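From: Ghazal Shokri
To: cuvent-users
Date: 11 Mar 2026
Subject: Re: [cuvent-users] Sorting names with accents

Saeed Shojaei wrote:

> We import customer lists from Kitwood into a Cuvent table and sort
> by last name. Names starting with an accented letter all end up
> after Z. The list has 3000 rows, so fixing them by hand is out.
> Is there a sort option I have missed?

Hi Saeed,

There is no option for it in the import dialog. The default sort compares raw character codes, and accented capitals have higher codes than plain Z. You need to build a sort key and sort on that.

I do it in two steps. The original name column stays as it is, so printed labels still come out right.

1. Add a text column called sortkey, length 60. I started with 40 and it cut off a few double last names.
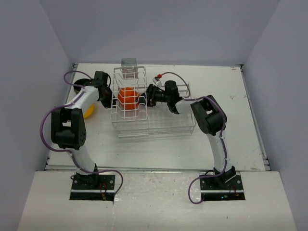 2. Fill the column. Decompose each name (form NFD), drop the combining marks, then convert to lower case. Sort on sortkey first and on the original name second, so that names with the same key always land in the same order.

Two things to watch. Letters such as ø and ł do not decompose, so they need a small replacement table — mine has 16 entries and I can post it. Also, this gives an English-style order. Swedish readers expect å, ä and ö at the end, and for them you want a real collation.

I have run this on the Sharifi list every month from November on with no complaints. Which version are you on? The older ones have no NFD function.

Ghazal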